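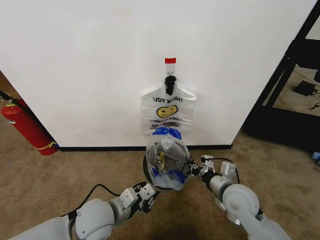
Ninderon's tenant services office has released its guidance on reducing household plastic, and its program lead spoke with this newsletter on 12/12/24. The office manages 300 units and receives regular questions about storing and reusing carry bags. A thin shopping bag printed with "THANK YOU" and a yellow smiley face, hung from an adhesive hook on the wall, is a familiar sight in many homes. "Most households already reuse these bags," the program lead said. "Our concern is what happens once they tear."

Torn bags may be left at the Kermani Centre depot, which collected nearly 2000 kilograms of soft plastic last year. Bags must be empty and free of food.

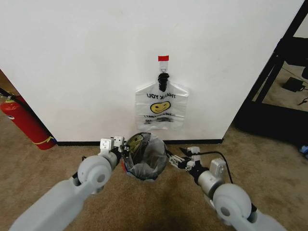 One tenant asked whether the depot could stay open later, as its present hours do not suit shift workers. The program lead said extended hours would be tried in February, on 2 evenings a week.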